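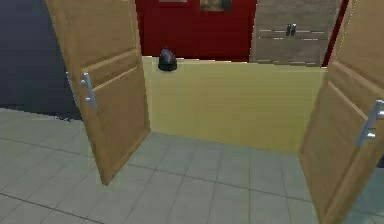 Product news: Robotics software

Rultavgate releases Stavard 3, planning and perception software for robots that work in people's homes

Rultavgate has released version 3 of Stavard, its control and planning software for indoor mobile robots. The new version brings route planning, door handling and object mapping into a single package, and comes with simulated homes in which developers can test their own robots before any hardware is switched on.

Doors were the main reason for the rewrite. Earlier versions treated a door as either open or shut. Stavard 3 keeps an estimate of the angle of each leaf and updates it whenever the robot gets a better view. Double doors are handled as two separate leaves, and the planner works out the clear width between them. Pull handles and lever handles that stick out from the leaf are now counted as part of the space to avoid.

Low walls have been changed too. A yellow partition in one of the simulated homes is low enough to see over, and the old mapper would sometimes mark the room behind it as reachable in a straight line. The new one keeps two records — what can be seen and what can be driven to — and the planner only uses the second.
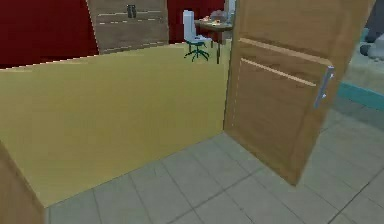 BRORNAU, Jun 21, 2024 — The release follows a trial with 15 development teams, who ran the software on their own machines and sent back logs from failed runs. Most of the reported faults came from partly open doors, where the leaf hid some of the room behind it and the robot planned as if the hidden part were empty. Stavard 3 marks such areas as unknown and will ask for a second viewpoint before it commits to a route.

"We used to get a lot of confident wrong answers," said Radosław Sadowski, who leads the planning work at Rultavgate. "Now the software will say that it doesn't know what is behind the door, and it will go and look. It costs a few seconds. Our users told us they would rather have the wait."

The package includes 40 simulated rooms, with tiled and wooden floors, furniture, clothing and small household items. Rooms can be edited in a plain text file, and the same file sets the lighting and the starting position of every door. 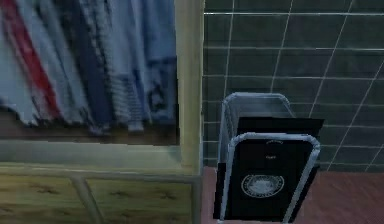 By Genowefa Sadowski, Rultavgate press office

Object mapping has been extended to crowded storage. Clothes hanging close together in a wardrobe are now entered as a group, and split into single garments only when a task calls for it. Open wire racks were a known weak point, as depth readings often pass between the rods and land on the wall behind. The new version fits a frame to the rods it can detect and treats whatever stands inside, such as a pair of folders, as separate items.

Cyprian Wieczorek, who maintains the perception code, said drawers would be next. "Stavard can find a drawer front in most of our rooms, but it is still poor at deciding which way to pull when the handle is a small recess. We hope to have that ready in January."

Stavard 3 is available to existing licence holders as a free update. Maps made with the previous version can be imported, though door positions will need to be recorded again.

Press contact: Genowefa Sadowski, Rultavgate, Brornau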